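The Runance Reader

Imad Hijazi bought the Runance on the strength of its battery, which was said to last 576 hours. He worked this out as twenty-four days, and then wondered who had done the reading. 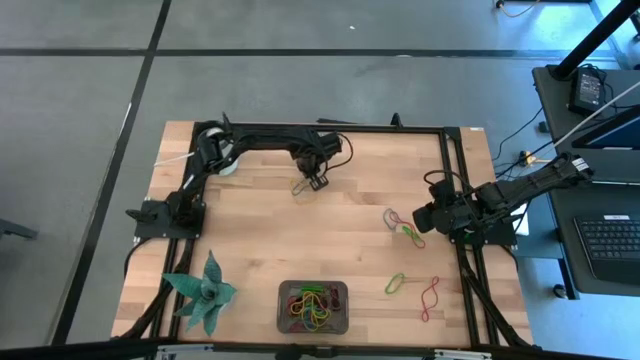

The wooden table, with both arms mounted on its frame.

It came in March, in a box large enough for a pair of boots. Inside was the reader, a cable too short to reach anything, and a card welcoming him to the Runance family. He had a family already. They read paperbacks in the bath and had never asked him to accept their terms.

The first book he opened was Fakitholm, a novel he had been telling people he'd read since he was at college. It was set on an island, among herring people. At the end of chapter one the screen went grey and a line of small type appeared.

You paused for a long time on page 16. Did you find it difficult?

"I was making toast," said Imad.

The Runance offered him a summary. He declined it. It offered him a shorter summary. He declined that as well, and it took him back to page 16, in case.

By the end of the week it had opinions. It thought he might prefer Rakow, who wrote thrillers about submarines, and put the first four on his shelf with the covers facing out. He took them off. In the morning there they were again, and Fakitholm had been moved to a folder called Someday.

He rang the helpline and got a man called Wu, who was very pleasant and had plainly been through this before.

"It's learning you," said Wu.

"It's learning me wrong."

"What did you do on page 16?"

"Toast."

"Ah," said Wu, and typed for quite a while. "I can put you down as a slow reader or a lapsed one. There isn't a box for toast."

Imad asked what happened to lapsed readers. They got a weekly email, Wu said, and a voucher for a case. Slow readers got bigger type.

He chose slow. That evening the words came up the size of playing cards, nine or ten to a page, and he went through the herring people at a gallop, tapping like a woodpecker. At page 107 of what was now several thousand, the screen went grey.

You are reading very quickly, it said. Are you enjoying this, or would you like a submarine?

He looked at it for a bit — the battery was still full — and went to make some toast.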